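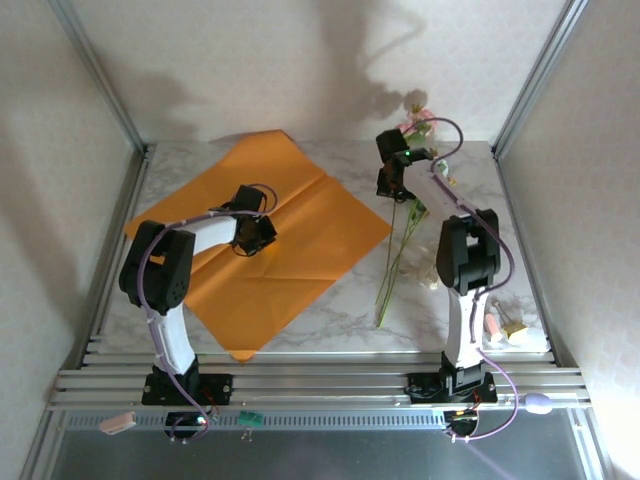
Thread: Two-arm cell at the wrapping bench, staffing after changeover

Last updated: September, 16:40

ycorrea
We run a gift and flower packing line at Munau, 2000 units per shift by hand. Management wants one two-arm cell per bench. Current test work is a square paper sheet and one artificial flower. Before I sign the staffing plan I need to know what the operators end up doing. The vendor, Steiner, says "supervision" and leaves it there.

bench_lead
Loading and clearing, mostly. We put in two cells at Donex. Each operator went from wrapping to feeding sheets, clearing faults and checking folds. Output per person rose. Task variety dropped, and the grievances were about that.

tomsk_r
Disagree on variety. Our people learned to re-teach positions and swap gripper fingers. That was reclassified one pay grade up. If yours stayed on loading, it was a management decision.

bench_lead
Two people per shift got that grade. The other nine load sheets.

ycorrea
Creased paper is my open question. A sheet that has been folded before doesn't lie the same way as fresh stock. Who handles those?

tomsk_r
A person. Budget for it. We logged 1803 stops in the first quarter and 700 were paper handling. Give the operator authority to reject a sheet without a supervisor code.

kiln42
Check cable routing too. Ours was zip-tied along the arm with slack hanging in front of the rails, right where the operator reaches in. We rerouted it behind the base before anyone was allowed to load from the front.

bench_lead
Agree with kiln42. Also get the stop procedure in writing. At our site the night shift had none for five weeks.

ycorrea
Noted. I'll ask for a rotation clause and the reject authority. Steiner can quote the rerouting separately.
Yhon Correa, Munau

tomsk_r
Put the training hours in the same document or they will be cut.

Related threads
Tudon feeder: jam codes list
Pay grades for cell operators
Paper stock and humidity
Shift handover sheet, template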